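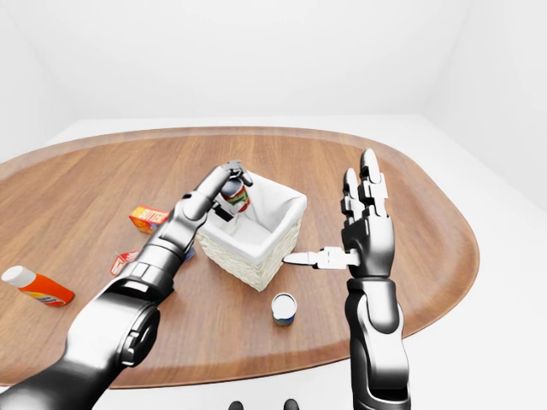 Department of Actuarial Studies and Risk, Flolness College

We use cookies to remember your settings and to see which handouts get read. Accept all | Manage choices

Filed under: Professional practice, Year 2, Handouts

Reserving session 4: claims that turn up late

Updated 06/04/2026

Hello all. These are my own notes tidied up a bit, so they wander in places and the order is the order I said things in. If you missed the session, read them with the triangle printed out next to you, otherwise the middle part will make very little sense.

We picked up where we left off, with the gap between the day something goes wrong and the day the insurer hears about it. I call it the reporting delay and so does the exam syllabus. For a car windscreen the delay is tiny. For a builder's liability policy it can be years, and I mean proper years, long enough for the person who wrote the policy to have retired. The insurer still owes the money, so it has to put some aside for claims it has never heard of. That pot is IBNR, incurred but not reported. Please write it out in full the first time you use it in coursework!

A few of you asked whether IBNR includes extra money for claims we do know about but have guessed too low. Depends who you ask. Strictly that bit is IBNER (not enough reported), but plenty of offices lump the two together and call the whole thing IBNR. I don't mind which you do as long as you say so at the top of your answer.

The Drollico triangle

Our practice company is Drollico, which sells liability cover to small tradespeople. Rows are accident years, columns are development years, and every figure is cumulative paid claims in thousands of pounds. Three people last year treated them as yearly payments and got reserves that would have sunk the company, so check that first.

For the chain ladder you look at how each row grows from one column to the next. If the older years had paid 40 by the end of the first year and 80 by the end of the second, the development factor is 80 divided by 40, so 2. You then take the newest year, the one with only a single column filled in, and multiply it up by that factor and then by all the later ones. Use the volume-weighted average (sum the columns, then divide) for the main answer. Kacper Kubiak asked why we don't just average the individual factors, and the short version is that a little year with a freak claim would get the same say as a huge one. Try it both ways on the sheet and see how far apart you land.

Remember to leave the latest diagonal out of the bottom of the fraction when you sum. If you only take one thing away from the tutorial, make it that. I still catch myself doing it wrong when I'm tired.

When the ladder wobbles

The method quietly assumes that the future will develop like the past. Things that break it:

- the claims team speeds up or slows down its payments
- the company starts writing a different sort of business
- one enormous claim sits in a corner of the triangle
- inflation jumps

Drollico has the first of these. Its claims handling moved to a firm called Zalewska in October, and payments went noticeably quicker afterwards. On paper the newest diagonal looks awful, as if claims have shot up, when a fair part of it is the same bills being settled sooner. Run the plain ladder over that and you'll over-reserve. I'd want to see an incurred triangle beside the paid one before I signed anything, and I'd want a phone call with the claims manager too (very underrated, the phone call).

Bornhuetter-Ferguson gets its own session next time. For now just know that it leans on an expected loss ratio for the part that hasn't developed yet, so the young years don't swing about so wildly. The obvious worry is where that ratio came from. If it came from the pricing team, ask them how they got it, and ask nicely.

What goes in the write-up

Przemysław Malinowski is marking this one with me and we've agreed on over 2000 words being too long. He will stop reading. I'll carry on but I'll be grumpy. Put the reserve figure in the first paragraph, then the data you used, the checks you made on it, the method, and the places where you used your own judgement. That last part is where most of the marks are. "I removed the large claim" isn't enough, I want to know why, and what the answer would have been with it left in.

Also say who the report is for. A finance director who has never seen a triangle needs different words from a fellow actuary, and the professional standards expect you to think about that.

Reading before next time: chapter on credibility in the Rikness workbook, the second half only. The worked solution at the back has a sign wrong in part (c), so if your answer is the same as theirs but negative, you're fine.

Questions to me by email or catch me after the tutorial. The spreadsheet is in the usual folder, and please save your own copy before you start typing in it.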